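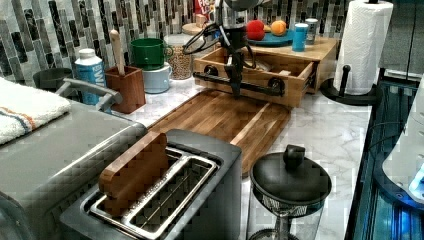
Why do some apples stay crisp for months when a peach goes soft in days? Peaches ripen fast once they've been picked and don't hold up well in storage, even in the cold, while many late apples slow right down when chilled and go on breathing very gently for months.

Courses > Food and Plants > Storing Fruit > Handout 4

Overview | Handouts | Reading | Contact

Handout 4: Ripening, and how to slow it down
Notes by Nazanin Rostami, Endwood evening course

This is my favorite topic of the whole course, so forgive me if I run on a little! A picked fruit is still alive. It takes in oxygen, burns its sugars and acids, and gives off carbon dioxide, water and heat. We call this respiration, same as in us, and nearly everything in these notes comes back to it.

Two kinds of fruit

Climacteric fruit can go on ripening after harvest. At a certain point their breathing speeds up, they make a burst of ethylene gas, and then the whole business takes off – starch turns to sugar, green fades, flesh softens, and the lovely smells arrive. Apples, pears, peaches, bananas, avocados and tomatoes all belong in this group.

Non-climacteric fruit don't get that burst. Oranges, lemons, grapes, cherries and strawberries are about as sweet on the day they're picked as they'll ever be. An orange may change color later, but its flavor won't improve much for waiting. (Hubert Fuchs asked last time about green patches on ripe oranges. Yes, perfectly normal! In warm climates the peel can stay green while the inside is ready to eat.)

Ethylene

Ethylene is a tiny molecule, two carbons and four hydrogens, and it works as a plant hormone. Ripening fruit gives it off, and nearby fruit responds by ripening too, which then releases more. That's why a ripe apple in a paper bag will hurry along a hard avocado. Leafy greens and broccoli suffer from it and turn yellow, so keep them well away from the apples. 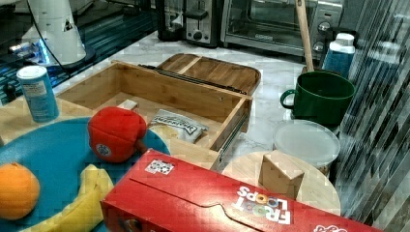 Temperature

Cold slows respiration. For many fruits, cooling by 10 degrees Celsius cuts the rate to half or less, and I think that's a wonderful thing to get from a plain old refrigerator. But tropical fruit can be hurt by cold well above freezing. Bananas go gray and never ripen properly, and unripe tomatoes turn mealy. Peaches are tricky as well – a long stay in the fridge before they're ripe can leave them dry and woolly. Let them soften on the counter first, then chill them.

To try at home

1. Take 4 hard pears from the same batch.
2. Put two in a closed paper bag with a ripe banana, and leave two out in a bowl in the same room.
3. Press gently near the stem once a day and write down what you feel. Smell them too!
4. Bring your notes to the next session. Sandro Martinelli has offered to draw up the chart.

Reading: pages 10 to 15 of the course booklet. Skip the box on wax coatings, we'll get to it later in June.

Get new handouts by email. Sign up for our newsletter. You can unsubscribe at any time.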